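Tabletop (furniture)

Shares 41 | Comments 9

A tabletop is the flat upper part of a table, the bit things get put on. Also called the top, the board (older use) or the leaf, though leaf properly means a section that can be added or taken away. Not to be confused with tabletop games, see separate article.

Origins of the word

Older English used "board" for the whole thing. Survives in "bed and board", "boardroom" and so on. In many medieval halls the top was a loose plank set laid over trestles, put up for meals and cleared after. Fixed tops came in gradualy, first in richer houses. Words for the top and the frame then drifted together and most people now just say table for both.

Materials

Solid wood the oldest and still common. Oak, beech, pine, ash. Moves with the seasons, so a wide solid top is usually fixed with slotted screws or wooden buttons that let it swell across the grain. Fixed down hard it may split or cup.

Veneer: thin sheet of good wood over a cheaper core. Light, stable, hard to repair once the surface is worn through.

Stone. Marble, slate, granite. Heavy and cool, liked by pastry cooks. Marble is marked by lemon juice and vinegar, granite much less so.

Glass, normally toughened for safety. Shows every fingerprint.

Plastic laminates spread through kitchens and cafes in the twentieth century. Cheap, wipeable, any colour. Edges are the weak point, water gets in and the core swells.

Shape and size

Rectangles by far the most usual, they push against walls and against each other. Round tops suit small rooms and conversation but waste space in the corners. Ovals a compromise. Makers allow a set width per sitter, figures differ between countries and between makers, and a lot depends on where the legs are.

Extending tops come in several kinds. Drop-leaf, draw-leaf, gateleg, and the split top with a loose leaf stored under or (more often) in a cupboard somewhere and forgotten. The Galloldale table, a draw-leaf pattern with three leaves, was made by the Jindholm workshop and is still copied. Its leaves slide out from both ends and one lifts from the middle. Drawings by Noel Yap, catalogue number 2507.

Colour and finish

Oil, wax, varnish, lacquer, paint. Oil is easy to patch, varnish lasts longer but has to be sanded back when it goes. Pale tops bounce light around a dim room and show crumbs and ink. Dark tops show dust and scratches instead. Gloss throws glare from windows and lamps, so matt is prefered for desks and anywhere people read or do close work. Marites Umali's short guide to workroom furniture reccommends a matt pale top for sorting small parts.

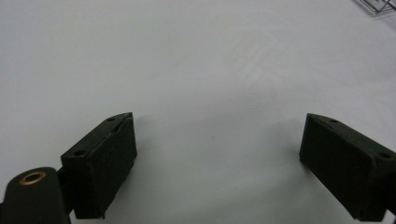
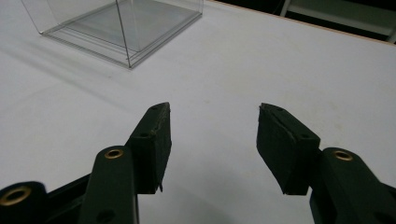
White tabletops in use.

Edges get more wear than the middle. Square edges chip. A rounded or bevelled edge is kinder to forearms. On cheaper tops a strip is glued or ironed on, and can be replaced at home with an iron and a sharp knife.

Care

Damp cloth, then a dry one. Mats under hot pans. White rings on waxed wood are moisture in the finish and often come out with gentle warmth or a rub of fresh wax. Black rings are deeper, usualy iron and water reacting with tannin in oak, and need bleaching or sanding. Scouring powder ruins most finishes. For shared dining tables Elikem Sowah suggests a fresh coat of oil every January, before the top looks dry.

See also trestle, worktop, gateleg table, tablecloth.

Related articles
Trestle table
Drop-leaf hinge
Omoregie stool
Table manners
Worktop
Avum chair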